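Setting a two-stage approach to a CPU socket in Wendetti

Posted 2026-09-26, filed under Motion and perception

Most failed pick attempts inside a PC case come from asking one camera to do everything. The fixed camera finds the case and brings the tool close. The wrist camera then corrects the last part of the move. These steps set up both stages in Wendetti, using a Palacios planner node and a case laid on its side with the panel off.

Before you start, check that both cameras publish to the same clock. If they drift apart, the correction in step 3 will chase an old position.

1. Teach the hover pose

Jog the arm until the fingers point straight down above the socket area. Save the pose as socket_hover, relative to the case frame and not the robot base, so it stays valid when the case is moved. Set the hover height to 200 mm for the first run and bring it down later in small steps.

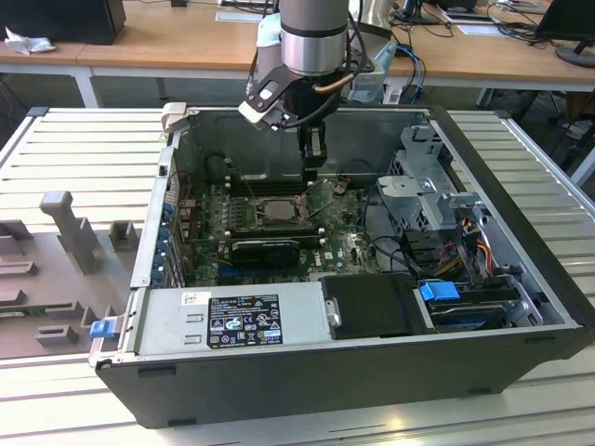 2. Add the keep-out volumes

The drive cage stands higher than the board, so give it its own box in the planner. Draw one more box for the case rim. Cables are harder. Depth data on thin black cables is poor, so don't rely on the live point cloud for them. Draw a fixed volume over each loop and pad it generously. Remember to attach the gripper's full outline to the tool, including any bracket or hose that sticks out sideways.

Run the planner in dry mode. If it returns error 312, the start pose is already inside a volume. Shrink the padding or raise the hover pose.

3. Switch to the wrist camera

Set the handover to happen once the arm has stopped at socket_hover. Load the socket template and match on the metal bracket and the white latches at the ends of the memory slots. The heat spreader is a weak target on its own: it is pale, and marks on it change from one processor to the next. Mask out the fingers as well, or the matcher will lock on to their edges.

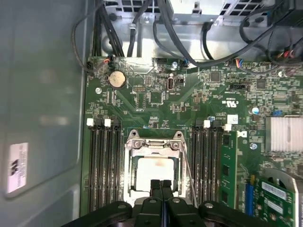 Desadden: I had the same trouble with the heat spreader. Matching on the latches worked for me, but only after I set the exposure by hand. With auto exposure the score dropped each time the arm moved over bare metal. My fixed value is 167 and I haven't touched it since.

A fixed exposure is a good idea if your lighting doesn't change. Enter it under the wrist camera's settings and save the template again afterwards, as old templates keep their old exposure.

4. Limit the correction

Cap the sideways correction at 5 mm. Anything larger usually means a false match, and the arm should go back to socket_hover and try again. Log the match score with every attempt so you can set a sensible threshold from your own data.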